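Product Review: Trokeo Indoor Carbon Dioxide Monitor
Reviewed for the Wusitthorpe Office of Sustainability by Debashish Karunaratne

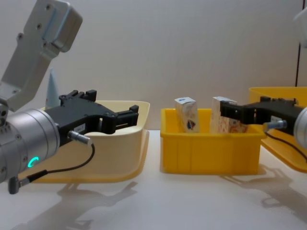
Open plastic bins on a workspace table.

Published Friday, May 10, 2019

Summary

The Trokeo is a tabletop monitor that measures the amount of carbon dioxide in indoor air, along with temperature and relative humidity. It is sold to schools, offices and households that wish to manage ventilation without heating or cooling more outside air than they need. The Office of Sustainability tested one unit in three rooms of the Wusitthorpe administrative building. We recommend it for meeting rooms and classrooms, with reservations about its software and its automatic calibration. We do not recommend it for rooms that are occupied day and night.

Why the Office reviews monitors

Heating and cooling account for the largest share of energy use in the buildings the Office oversees. Much of that energy goes to conditioning air brought in from outdoors. When a ventilation system runs at full capacity in a room that is empty, fuel is burned and emissions are produced for no benefit to anyone. When the same system is turned down too far, occupants complain of stuffiness and open windows in the middle of the heating season.

A carbon dioxide reading is a practical guide to how much fresh air a room is receiving for the number of people in it. People exhale the gas at a fairly steady rate, so the level rises in a crowded room with poor air exchange and falls again once the room empties. Readers should note that a monitor of this kind says little about other pollutants. It does not detect carbon monoxide and must never be used in place of a carbon monoxide alarm.

Setup

The unit arrives with a power cord, a wall bracket and a printed guide. The guide is clear on placement: the monitor should stand at seated head height, away from windows, supply vents and the direct breath of anyone at a desk. The last point deserves attention. In our first day of use the monitor was placed beside a keyboard, and its readings moved up and down with the position of the person typing. After it was moved to a shelf on the opposite wall, the readings settled.

The display shows a single large number in parts per million, with a colored bar underneath. The bar changes from green to amber to red at levels chosen by the manufacturer. These can be changed, but only through the companion application.

Accuracy

We compared the Trokeo with a Fallau reference instrument owned by the Office and calibrated this spring. In a small meeting room with the door closed, the Fallau recorded a peak of 1,873 parts per million near the end of an afternoon session. The Trokeo followed it closely through the whole climb and was slightly slow to respond when the door was opened. For decisions about ventilation, this delay is of no importance.

The highest level we recorded during the test was 2,306 parts per million, in a training room where the air handler had been set to its weekend schedule by mistake. The fault had gone unreported. Mahfuz Cassim of the building operations team corrected the schedule the same afternoon, and the following session in that room peaked at 718 parts per million with similar attendance.

Calibration

Like many monitors in its class, the Trokeo corrects itself by assuming that the lowest reading it has seen over a period of days represents outdoor air. In an office that empties at night this works well. In a dormitory, a hospital ward or a bedroom with the windows kept shut, the assumption fails, and the monitor will gradually report levels lower than the true ones. Automatic calibration can be switched off, in which case the unit must be taken outdoors from time to time and calibrated by hand. The instructions for doing so appear on the last page of the guide and should be more prominent.

Software and data

The companion application is the weakest part of the product. It requires an account, and the first connection to our wireless network failed twice before it was accepted. Once connected, the application draws a useful daily graph and keeps 31 days of history. Older readings are deleted unless they have been exported. Export is limited to one file at a time, in a plain spreadsheet format. Facilities managers who want to compare a full heating season with a full cooling season will need to set a monthly reminder.

The application also displays a figure labeled "carbon saved." We were unable to find a description of how this figure is calculated, and the manufacturer's support staff did not supply one. It should not be used in any emissions inventory or public report.

Energy use of the unit

The monitor runs on wall power and has a small internal battery that carries it through brief outages. The display can be dimmed or set to turn off at night. We would have preferred the night setting to be the default.

Recommendation

The Trokeo is well suited to rooms with changing occupancy, where ventilation schedules are often based on guesswork. A single unit moved from room to room over several weeks will reveal most of the schedules that need attention, and smaller organizations may find that one is enough. Buyers should plan to export their data monthly and should disregard the savings figure.

Departments within Wusitthorpe may borrow the test unit by written request to the Office. Requests should state the room, the intended dates and the name of the person who will be responsible for the monitor. Loans are for two weeks and may be renewed once.

The unit was purchased at retail price. The manufacturer did not see this review before publication.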